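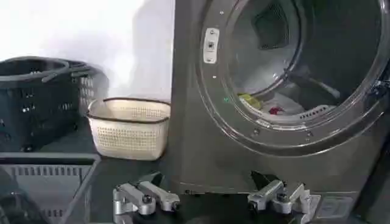
Week 4: Sorting and Dye Transfer

Color leaves a fabric when dye that was never fully fixed dissolves in the wash water. Cotton dyed in deep shades is the usual source. Once in the water, the dye settles on whatever will take it, and undyed cotton takes it readily. A small red item lying on a white garment in the drum is the standard case. The amount of loose dye matters more than the size of the piece, and most of it comes out in the first few washes.

Water temperature. Hot water loosens dye faster. Wash new dark or bright items cold and separately until the rinse water runs clear.

Time. Dye transfer continues after the cycle ends if damp items stay pressed together. Unload promptly.

Fiber. Polyester holds its dye well and picks up little from others at home temperatures. Nylon picks up a lot. Check the label on blends.

Testing. Wet a hidden seam, press a white cloth against it for a minute, and look for color on the cloth. Record the result on the Gilora sheet using the 1 to 5 scale.

If transfer has happened, do not put the item in the dryer. Rewash it on its own right away.

Reading for next time: Mridha, chapter 6, up to the section on bleach. Bring two cotton swatches, one white and one dark. Lab groups are the same as in July; see Nusrat Gunawardena if you need to switch.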